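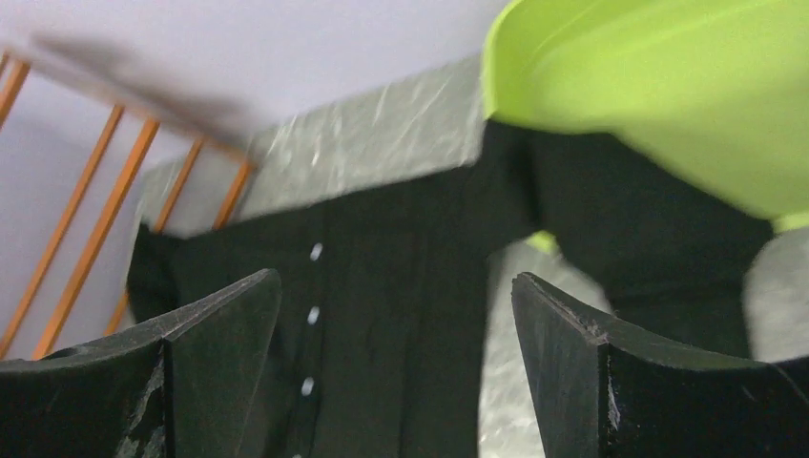
Sturkside Textile Care Group – Dark Garments Working Party

Speaker notes: buttoned darks, from basin to shelf
Tue 9 June, second slot after the break
Speaker: Tapio Kiiskinen. Slides: Ayten Öztürkmen.

Slide 1. Leave it up while people sit down. Black garment, front placket, small white buttons, lime-green plastic basin. Say that the talk covers dark knitted and woven tops with a button front and nothing else. Trousers are Waltraud Tiedemann's subject and she has the slot in July.

Define terms early. Placket: the strip of the front opening that carries the buttons or the buttonholes. Facing: the layer behind it. Stand: the distance between the button centre and the front edge. People mix up the first two and the questions afterwards go wrong.

Point to the line of white buttons on the dark front. Contrast buttons are the usual case for complaint at Vastlow. Two separate problems, treat them separately:
- loose dye settling on the button face and in the thread holes
- the button edge rubbing the cloth round it, leaving a pale ring

The first comes off with a soft brush and plain soap if it is done the same day. The second does not come off. It is wear.

Slide 2. Sorting. Close the front before washing or leave it open? Hirnen's old sheet says close all buttons. Our advice since the spring is to leave them open and turn the garment inside out. A closed front pulls at each buttonhole when the wet weight moves, and the pull shows as small diagonal creases between buttons. Cuffs open as well. Expect disagreement from the floor here. Conall Madigan will want to raise shirts with a stiffened placket; agree with him, those can be closed at the top button.

Slide 3. Hand washing in a basin. Smooth plastic preferred. Check the rim with a thumb for moulding burrs before use. A burr will lift a thread in fine knit and it cannot be pushed back from the front, only drawn through from behind with a needle. Cool water, liquid detergent dissolved first, garment in second. Press, do not rub. 11 minutes is the upper figure in the handout; do not read the whole table aloud.

Bright basins are useful for one practical reason: the colour of the water is easier to judge against a light, clear shade than against grey or navy. Change the water when it is visibly tinted. Up to 3 changes for a new black garment.

Slide 4. Draping and drying. Look at slide 1 again (Ayten will put it back up). Note the sleeve-like section going under the basin. Make the general point: a sleeve trapped under any weight while damp takes a crease across the forearm, and on black cloth the crease dries with a shine on the ridge. Clear the sleeves first, then deal with the body. Support the whole garment when lifting. Never by the shoulders when wet.

Flat for knits, hanger for wovens. If it is not clear which one is in hand, lay it flat. Stretch the placket to length with the fingers while damp and check that the buttons sit on one line. A small lean usually comes from the way the cloth is lying. A lean that stays after smoothing points to a facing that has shrunk.

Slide 5. Inspection. Lahtinen's form has three boxes for the front opening: seam, buttons, holes. Tyyne Heiskanen asked for a fourth, for lint along the seam, and the new print run has it. Order code is form 131. Fill it in under daylight or a neutral lamp; a warm bulb hides faded patches on black.

Slide 6. Folding. Face down, sleeves across the back, fold in 2 from the hem. Buttons end up on the outside with no cloth pressed hard against them. For long storage put tissue under the placket.

Spare notes if time allows
Resewing: match the thread to the other buttons, not to the cloth. Shank of one matchstick for anything thicker than shirting.
Vinegar in the rinse: will be asked. We have no test results for it. Say so and move on.
Dark detergents: same answer as last year.

Handouts are on the side table. Samples to be returned to Waltraud before lunch, in their own bags, labels outward.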